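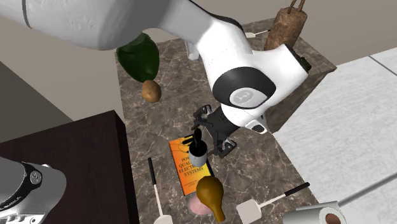 Attachment 1 to the ticket: simulated counter-clearing task, gripper over the cup and book.

Zekitlow Support Desk
Product: Wovix task planner, kitchen package
Subject: Arm stops over the cup and book; counter-clearing task not completed
Opened by: Songül Yazıcı, Soylu
Assigned to: Bijan Nouri
Severity: Medium
Status: Closed with limitations
Date opened: 2026-07-04

Problem as reported

We are evaluating the kitchen package before deciding whether to install an arm in our training kitchen. The evaluation is carried out entirely in simulation. The task is to clear a marble counter of mixed items: food is to be placed in one bin, kitchen tools in a drawer, and everything else on a side shelf. The bins and shelf are defined in the task file.

The arm moves to a position over the small white cup resting on the orange book and remains there until the task times out. No collision is reported. The planner log ends each time with the message "no stable grasp, target supported by movable object." We have run the task 100 times with the default settings. It was completed in 4 of those runs.

Please advise whether this is a fault in the software, an error in our setup, or a task the product is not yet able to perform. Our management has asked for a plain answer to the last point.

Initial response, Bijan Nouri

Thank you for the report. Please send the task file, the planner log from one failed run, and the grasp settings. Please also confirm whether the black object standing in the cup is defined as a separate item or as part of the cup.

Customer reply, Songül Yazıcı

The files have been uploaded. The object in the cup is a separate item in the task file. It is to go in the drawer with the spatulas. The cup goes to the shelf.

Findings, Bijan Nouri

The log was reviewed and the failure was reproduced on our own system. Two separate matters were found.

1. Order of work. The planner treats the book as a movable object and will not grasp anything resting on a movable object unless that object is marked as a support. In the submitted task file the book is marked only as an item to be cleared. The planner therefore waits for the book to be moved, while the rule for the book requires that the items on it be moved first. Neither step can begin.

2. Grasp width. The default approach is from directly above. With an object standing in the cup, the fingers have too little room to close on the rim, and the planner rejects the grasp.

Recommended actions

Open the task file and set the book to "support, then item."
Place the object in the cup ahead of the cup in the clearing order.
Change the approach for the cup from "top" to "side."
Increase the planning limit to 5 minutes per item.
Clear the saved plan before the next run. If the saved plan is kept, the old order will be used.

Customer reply, Songül Yazıcı

The changes were applied as instructed. The cup and the book are now cleared in most runs. A second problem has appeared. When the arm goes to pick up the chicken drumstick, it takes the round pink slice along with it, and the slice is then dropped over the floor. The drumstick overlaps the slice in our layout. In addition, both spatulas are picked up by the blade when we would expect the handle.

Escalated to Sinan Bilgin, Grasp Planning

The spatula behavior is a setting. The default rule selects the widest flat surface. Please assign the "long tool" class to both spatulas, which directs the grasp to the handle. The same class should not be assigned to the paper towel roll, as it will cause the arm to look for a handle that is not defined.

The behavior with the drumstick is a known limitation and is recorded internally as item 865. The planner handles overlapping rigid items with reasonable reliability. It does not model soft food that sticks, folds, or slides. Separating the two items in the layout will avoid the problem in simulation, but it will not represent an ordinary kitchen counter. I would advise the customer against treating a result from the separated layout as evidence of readiness.

Statement on readiness, Beril Baysal, Product Support Lead

The customer has asked for a plain answer, and one is given for the record.

The kitchen package in its present release is suitable for moving single, rigid items of known shape, such as a bottle or a book with nothing on it. It is suitable for stacked items when the order of clearing has been set by a person. It is not suitable for unattended clearing of a counter holding mixed food and tools, and we do not recommend that Soylu install an arm for that purpose at this time. Results obtained in simulation should be confirmed on hardware before any purchase is made. Raw food should also not be handled by the same gripper as clean utensils without a washing step, and the package does not include one.

Customer reply, Songül Yazıcı

The spatulas are now picked up by the handle. The statement has been forwarded to Bayu Simanjuntak, who is responsible for equipment at our site. He has decided to postpone the installation and continue with the simulated task. Please keep us informed about item 865.

Resolution

Clearing order: resolved by task file change.
Cup grasp: resolved by approach setting.
Spatula grasp: resolved by class assignment.
Overlapping soft food: not resolved. Linked to item 865. Customer added to the notification list.

Ticket closed by Bijan Nouri with the agreement of the customer. To reopen, reply to this ticket and attach a new planner log.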